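Wrist camera and finger comparison, paper handling cell - notebook, P. Shabalala

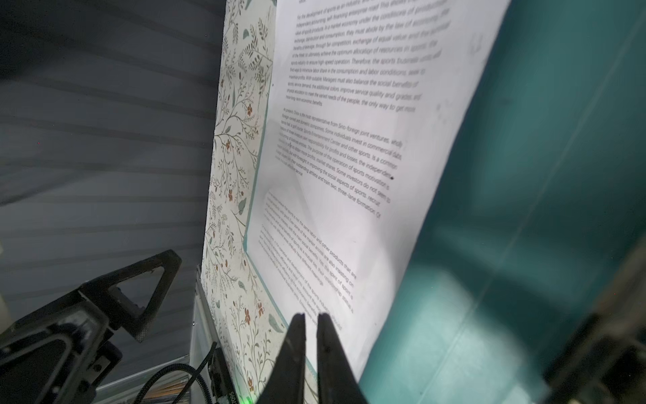

Page last changed: 5 Sep 2018

Purpose: decide which wrist camera and which fingers stay on the arm for the Enunura sheet work. Candidates are the Pluria module (fixed focus, wide) and the Mabuza module (adjustable focus, narrower). Fingers are the stock parallel pair and the Plavwood narrow pair. Controller unchanged from February, same firmware, same gains.

Target is the printed English page about the sports industry, over the floral paper. I kept this page for all runs so the results can be compared. It has dense paragraphs arranged in separate blocks, which is a fair test for text and a poor one for edge finding. The floral strip gives plenty of corners for feature matching. The teal area on the right gives almost none.

Camera notes

At a steep approach the upper paragraph is partly readable. "exchange of equal value" and "the optimum allocation of resources in sports" can be picked out by eye from the wrist view. The second block is also partly readable ("Some individuals invest in commercial clubs"). The third is paler and more blurred. Toward the bottom of the sheet the glare takes over and the last lines are faint. Tshepo Joubert suggested dropping exposure until the bottom comes back. Tried it on the Pluria at 500 us. Bottom lines improved, floral strip went too dark for the matcher. Left exposure on auto for the rest of the session.

Feature matches per view, mean over each set, same approach path:

Pluria, auto exposure: 1,512
Pluria, 500 us: 659
Mabuza, auto exposure: 253

The Mabuza number looks bad but focus was set for a longer distance than we use. Not a fair result. Repeat after refocusing with the fingers nearly on the paper. Do not quote it to anyone yet.

Most matches fall on the vines and leaves. Text gives matches too, but they are unstable when the tilt changes, and the repeated letter shapes produce wrong pairs. I would mask the text for pose and use it only for reading. The thin teal line between floral and white is the best single edge on the target. A line fit on it held up at every tilt I tried.

Striped gray wall behind: the bands are regular enough to attract false matches one band over. Masked in software from the second set onward. The first set was rerun with the mask, and the figures in the list are all with the mask on.

Fingers

Both fingers should stay in the bottom center of the view with the tips visible. With the narrow tips I can see the contact point against the paper and still have the text in view. With the stock pair the tips covered too much of the line fit region and I had to move the region up.

Narrow pair: closes without visible offset at low force. At higher force the tips walk sideways a little. Joubert thinks the mount screws, I think the finger itself flexes. Check with a dial gauge before arguing further.
Stock pair: stiffer, no walk. Cannot get under a sheet edge unless the edge is already lifted.

Narrow pair did get under the edge in most attempts, but I did not log these properly, so no rate is given. The approach angle matters more than speed. Too flat and the tips push the sheet along - too steep and they dig in.

Controller

No faults. One velocity limit warning on the wrist joint during the steepest approach, same pose each time. Moved the start point back and it cleared. Path file is saved under the Enunura folder with suffix _b. The original is still there, do not use it with the narrow fingers, the standoff is wrong.

Cable: watch the slack when the wrist turns past the end of the taught path. Needs one more clip.

For now

Pluria camera and Plavwood narrow fingers stay on. Stock pair is in the drawer with its screws bagged.

To do
- refocus Mabuza, repeat the full set
- move the lamp or put a diffuser on it, then look at the lower paragraphs again
- dial gauge on narrow fingers, both force settings
- log edge lifts with a proper sheet this time
- ask Joubert for his exposure script, mine does not restore auto on exit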